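Heltska Tabletop Evaluation Kit: Data Card

Prepared for prospective licensees by Krystyna Żak and Mimoza Shehu, Rasholm. Monday, February 17, 2025.

Summary

The kit supplies 1354 simulated pick-and-place episodes for a single arm with a parallel gripper. It is intended for institutions comparing control policies before committing time on hardware. 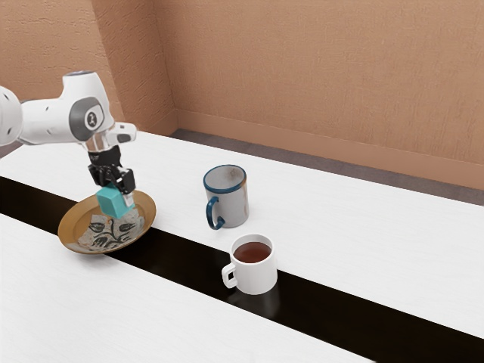 Licences are issued per site and cover both the episodes and the scene files. Object sets may be exchanged without altering the task definitions. The tableware set combines a teal cube with a patterned plate and two mugs, one of them filled — a useful test of whether a policy keeps clear of objects it has not been asked to move.

Contents

Episodes are grouped into 13 task families. Each record holds joint positions, gripper state, a written instruction and rendered views. The full download is around 137 GB. 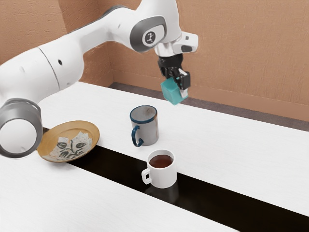

Issue 2

Changes since the September issue are confined to lighting and surface reflections, including those on the dark strip across the table. Results obtained under the earlier issue should be reported separately.

Limitations

Liquids are rendered but do not spill. Contact forces are approximate and should not be used for safety assessment.

Support

Enquiries are handled by Hagedorn under the standard service agreement. Corrections to this card should be sent to Mimoza Shehu.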